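1 September 2020

I have been putting off writing up the scanner calibration work, mostly because the results kept changing. They have settled down now, so I'll get it on the blog before I forget which settings did what.

The short background is that I moved from structured light to a stereo depth camera in the spring. The old projector setup gave me nice clean surfaces on matte objects and garbage on everything else, and it took over an hour to warm up and align. The stereo camera works as soon as you plug it in. What it doesn't do is agree with itself from one day to the next. I scanned the same plaster bust on two mornings and the two meshes were different sizes. The gap was small, but I could see it when I laid one over the other.

My first guess was the software. I use Dinen for the capture side and export to Yang for the cleanup and meshing. Dinen has a setting called scale lock that is off by default, and I assumed that was it. Turning it on made no difference that I could measure. I also tried an older version of Yang, which crashed on import, so that was an evening gone.

The real problem was the factory calibration on the camera. I printed a checkerboard, 55 cm on the long side, glued it to a piece of glass, and shot it from 27 positions. The error was fine in the middle of the view and bad in the corners. When I scanned small things I kept them centered and never noticed. The bust was big enough to reach the corners, and on the second morning I had set the tripod closer.

Recalibrating took most of a Sunday. A few notes, in case you have to do the same:

- Glue the board to glass. My first one was on foam board and it had a bow in it that I couldn't see by eye.
- Tilt the board a lot. I was being timid and holding it nearly flat to the camera, and the solver had very little to work with.
- Turn off the infrared projector while you shoot the board. The dots land on the squares and confuse the corner finder.
- Let the camera run for 40 minutes first. The numbers drift while it warms up, so I was wrong about being able to use it right away.
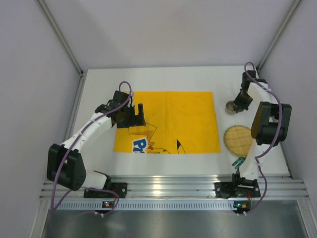 *Two arms and a yellow Pikachu towel on the table.*

After the new calibration I went back to the bust and did the two-scan test again. The meshes now line up everywhere except under the chin, where there is a hole in both of them anyway. I can live with that. Yang will fill the hole if you ask it to, but it makes a smooth bulge that looks like a swollen gland, so I leave it open and patch it by hand.

Glossy things are still bad. I scanned a glazed bowl from the flea market in Tralletside and the inside came out as a sort of crater. Dulling spray fixes it, but I don't like using the stuff indoors and I'm not going to spray anything I eat from. Cornstarch on a soft brush works nearly as well and rinses off.

I also changed the voxel size in Dinen from 1 mm to 2 mm for anything bigger than a shoebox. The files are much smaller and I lose almost nothing, because the camera can't see detail that fine at that distance. For small parts I still use 1 mm and accept the wait.

Next I want to scan the carved door frame at the old post office in Brivside. It's about the right size for a test of stitching several passes together, and it's under a porch, so direct sun shouldn't be an issue. I still need to ask permission and find a longer USB cable. The one I have drops to the slower mode without any warning, and Dinen just quietly cuts the frame rate in half. If you have a long cable that holds full speed, please leave the brand in the comments.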